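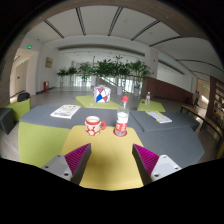 Zivulura after-school robotics club, Kornudthorpe
Progress report to the Wolde Fund, spring term
Prepared by Nokuthula Oosthuizen, club lead
Apr 19, 2024

Summary

The club has 14 members on the register, up from 11 in the autumn. Sessions have run every week of term except one, when the building was closed for electrical testing. Spending is within the grant. One piece of work, the training of the first model, is behind the plan we sent you and is explained under Delays.

Work this term

The project is to teach a small arm to tidy a table, beginning with drinks. Members collect demonstrations by hand with the gripper tool, and these will be used to train the arm later. We started on desks in the classroom and have since moved to the lounge seating, where the surfaces are different colours and the daylight changes during a session.

The current task is the mug, the bottle and the coaster. Members work in pairs. One holds the gripper and the other keeps the log sheet, then they swap. By the end of last week we had 79 demonstrations that passed our own check. A demonstration fails the check if the object leaves the view before the grip closes, or if the log sheet has not been filled in.

The older members wrote the check themselves and have asked to make it stricter. We have agreed to this for next term but will not go back over the earlier recordings.

The mug is harder than the bottle. Pairs disagreed over whether to take it by the handle or by the body, and the early recordings are a mixture of both. From now on the log sheet has a box for this.
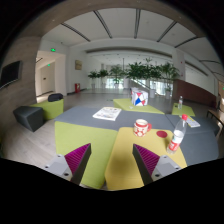 Will the members still be able to compete at Ellby this year?
The entry is in and the place is confirmed, but we will enter the demonstration class and leave the timed class for next year.

Delays

The second-hand computer we bought for training arrived with a faulty power supply. The seller replaced it, which took 15 days. Training will now start in the first half of next term. The arm itself is assembled and moves, though the wrist joint needs a new screw set before it can carry any weight.

Spending

Tools and spare finger pads are paid for. The travel money has not been touched and is being held for Ellby. Receipts are attached separately.

Next steps

Fit the wrist screws, finish the mug recordings, train a first model and try it on the bottle only. We would also like to move one session to an earlier slot, as two members have a bus to catch. The next report will reach you after the Ellby event.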